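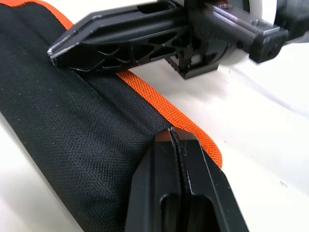 ## 4. Packing, Closing and Caring for the Padded Case

This section applies to the Nostel padded case, black with orange edge binding. It covers laying out, filling, folding, closing and routine care. For the shoulder strap, refer to Section 5.

### 4.1 Before you start

Work on a flat, clean, light-colored surface. Lint and small loose parts are easier to find against a light tabletop. Allow a clear area at least 60 cm deep on the side you will fold toward.

Check the following before the first use and again after every wash:

- The orange binding is attached along its full length, with no lifted ends.
- The stitching on the flap inside the binding has no skipped or broken stitches.
- The padding is even. Press along the length of the case with the palm of the hand and feel for gaps.

**Note:** A shallow crease between the flap and the main body is normal. It marks the fold line and deepens with use.

### 4.2 Filling the case

1. Lay the case open with the lining facing up and the flap on the right.
2. Smooth the lining from the center outward.
3. Place the heaviest item first, in the middle third. Keep it at least 38 mm from the binding on all sides.
4. Place lighter items on either side. Long items go parallel to the binding.
5. Cover any exposed point or edge with the Sulham tip guard supplied, or with a folded cloth.
6. Check that nothing lies across the crease line.

**Caution:** Do not pack blades or open needles without a guard. The padding protects the contents from knocks. It does not stop a point from going through the textile.

**Caution:** Do not exceed 1,000 g total load. Above this weight the padding compresses and the binding carries the strain.

### 4.3 Folding and closing

1. Fold the left side over the contents. Do not pull it tight.
2. Continue turning the case toward the flap, keeping the two ends level. If one end runs ahead, open the last turn and start it again.
3. Stop when the body meets the crease line.
4. Bring the flap over the body so that the orange binding is on the outside and runs in one unbroken line.
5. Press the flap down near one end, then work along to the other end with steady pressure.
6. At the rounded corners, tuck the binding under with a fingertip. It should follow the curve without standing up.
7. Fasten the closure.

A closed case has a smooth, slightly rounded outer face. A hard ridge under the textile means that an item has moved across the fold. Reopen the case and repeat from 4.2, step 3.

**Note:** Orange was chosen for the binding so that the edge can be found quickly in a dark bag. If you store several cases together, stack them with the bindings facing the same way.

### 4.4 Lifting and carrying

1. Grip the case across the padded body, near the middle.
2. Lift straight up.
3. Set it down flat or on the folded side.

**Caution:** Do not lift by the flap or the binding alone. Binding tape is made to protect the edge and will pull away from the stitching if it takes the full weight.

### 4.5 Cleaning

Pale lint shows readily on black textile and does no harm. Remove it as follows:

1. Close the case.
2. Brush with a soft, dry brush, following the length of the case.
3. Lift any remaining specks with a lint roller. Use light pressure over the binding — its coarser weave snags more easily than the body.

For stains, use a damp cloth and a small amount of mild soap. Blot and let the case dry open, away from direct heat. Do not machine dry, iron or bleach.

Surkatow fabric cleaner may be used on the body. Test it first on the underside of the flap. Do not apply it to the binding, where it may dull the color.

### 4.6 Storage

Store the case empty and loosely folded. Storage under a heavy load flattens the padding, and recovery is slow. If the case has been flattened, leave it open overnight before use.

Inspect the stitching after every 200 openings or once a season, whichever comes first. A loose thread shorter than a fingernail may be trimmed flush. For anything longer, or for a binding that has started to lift, stop using the case and order repair kit Maldonado R (see Section 7, Spare Parts).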